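Alum Robotics Club: Your First Simulator Session
Print this page | E-mail this page
11 shares

Welcome, new members! Before you drive anything real, we'd like you to spend an evening or two in Zirkport, our practice world, getting a feel for the gripper and for how the view swings around when you turn the wrist (it takes a little getting used to, so be kind to yourself).
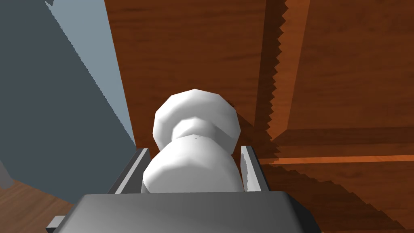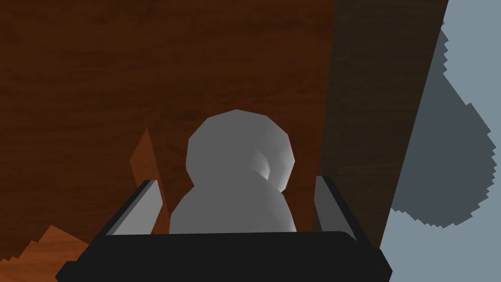
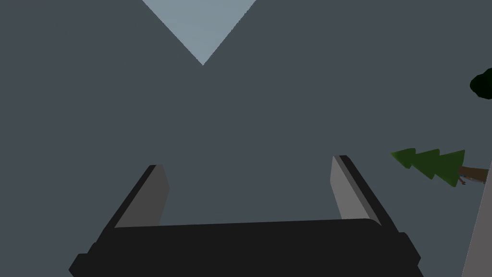
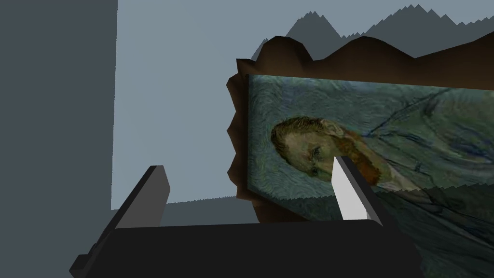 All four views look out over the gripper, with the fingers pointing away from you.

Can I practice at home on an older laptop?

Most older laptops manage fine if you close your other programs first and turn the shadow quality down to low.

Now, on to the steps.

1. Open Zirkport and load the Fustach practice file. Give it a minute, as it can be slow the first time.
2. Set the finger speed to 20. The slider goes all the way up to 500, and I know it's tempting, but please leave that for later!
3. Open the fingers wide and turn the wrist until the object sits between them. Go slowly and stop as often as you like.
4. Move in a little at a time, then close the fingers gently.
5. Lift, hold for 10 seconds, set the object down again and back away.
6. Save your run in the Mofokeng folder under your own initials, so we can go over it together at the next meeting.

If you lose your bearings, press Home and start again from step 3. We all do it, and there's no limit on tries.

2 comments

Contact the club | Copyright Alum Robotics Club | Back to top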